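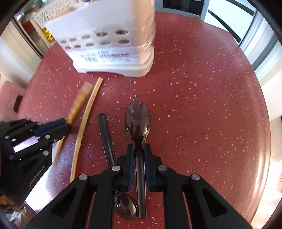 How often should a water softener in a shared kitchen be regenerated?
By volume used, and never by the calendar alone. On the units fitted at Hullimness the trigger is set at 3000 litres, which at present demand falls a little short of a full week.

The setting was changed on November 24, 2018, after the supply to the upper floors moved to the Vosia main. Water from that main is harder than the old supply. The first readings after the change gave 23 degrees on the German scale at the kitchen tap, and the factory setting let hard water through well before the resin was due to be rinsed. Residents will have noticed scale in kettles and a white bloom on glasses. Both should lessen over the next few washes, though scale already laid down will need descaler.

Regeneration now starts at two in the morning and runs in four stages: backwash, brine draw, slow rinse and fast rinse. During the cycle the valve passes unsoftened water straight to the tap. It is safe to drink, but a dishwasher started at that hour will fill with hard water. Please set delayed programmes to begin after four.

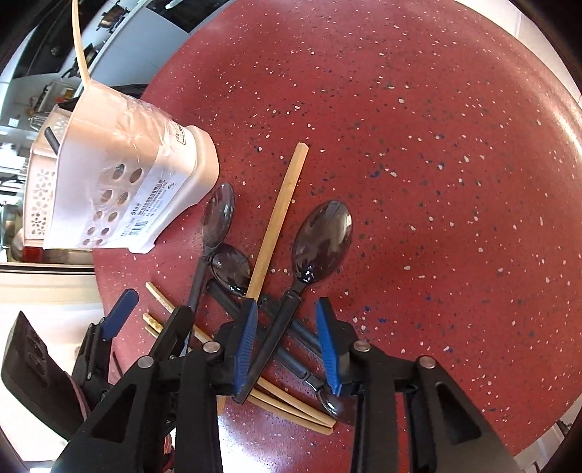

Salt use has gone up in line with the new setting. Each cycle draws 675 grams at the lower dose and 730 grams at the higher one. The lower dose gives slightly less capacity but makes better use of the salt, and it has been kept on all units except the one serving the ground floor laundry. Only tablet salt should go into the brine tank. Granular salt packs down at the bottom and can form a bridge, a hard crust with a hollow under it, so that the tank looks full while the brine stays weak. A bridge can be broken with a broom handle pushed down gently at the side, away from the float.

Dishwashers with their own built-in softener should be turned down to the lowest hardness setting. Leaving them on a high setting wastes salt and can leave a film on glass. The rinse aid dial may also be lowered by one step.

The Magesa control heads lose their clock after a long power cut but keep the volume count. If the display is flashing, hold the clock button until it stops, set the hour and press it again. Do not alter any other value.

Hardness at the tap will be measured again in July, using Sikance test strips, and the readings posted beside the meter cupboard.
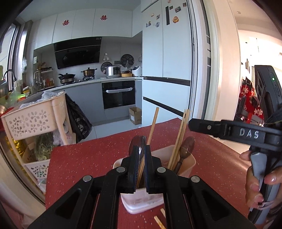 Spoons and chopsticks in the utensil holder.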